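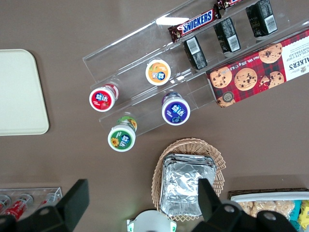

We finally wrote down our table rules for the snack restocking cell at Belenbridge. Posting them in pieces, in case another small team wants to argue with them or copy them.

Rule 1. Photograph the table from the wrist camera before every run, arm parked, nobody's hands near it. If an item is missing from the setup sheet, the run doesn't start. We used to let people fix the sheet afterward and the sheets were useless.

Rule 2. Real packaging only. Candy bars, shortbread boxes, yogurt drinks, foil trays, all as sold. We tried printed dummy boxes in March and the grip settings didn't carry over to anything.

Rule 3. Clear acrylic gets its own line on the sheet. The tiered rack throws thin white reflections along its edges, and those move when the overhead lights change. Write down which lights are on. "Normal lighting" is not an entry.

Rule 4. Wrappers can face any way up. Half the people who set a table turn every logo to face themselves without noticing. Upside down from the camera's side is fine. Leave it.

Rule 5. Similar items stay in. Four little yogurt drinks with different colored caps is a good test because the arm has to pick the one you asked for. If it takes purple when the order says red, log it as a wrong pick, even if the grasp was clean.

Rule 6. No hands over the table while the arm is enabled. That includes nudging a bottle back into its channel. Hit stop, wait for the light, then reach. Two people have to sign if this one gets broken.

Rule 7. Wipe the finger pads every 21 picks. Foil and waxed cardboard both leave something behind. Correia wanted a longer interval and we may go there, but the log has to support it first.

Rule 8. A crushed item comes off the table and gets written up. Don't smooth it out and put it back. The foil containers are the worst for this — people bend the rim straight and keep going.

So far we have 735 logged picks under these rules. 171 of them have a note attached. Most of the notes are about labels or glare, very few about the arm itself.

Vitória Valente asked why baskets and trays aren't fixed in place. They get moved between runs on purpose. A store shelf won't hold still for you either, and we'd like to find out here first.

Still open: what to do with small packets near the edge of the table. Current draft says they count as in play if the camera can see any part of them. I think that's too loose. Version 2 goes up when we settle it.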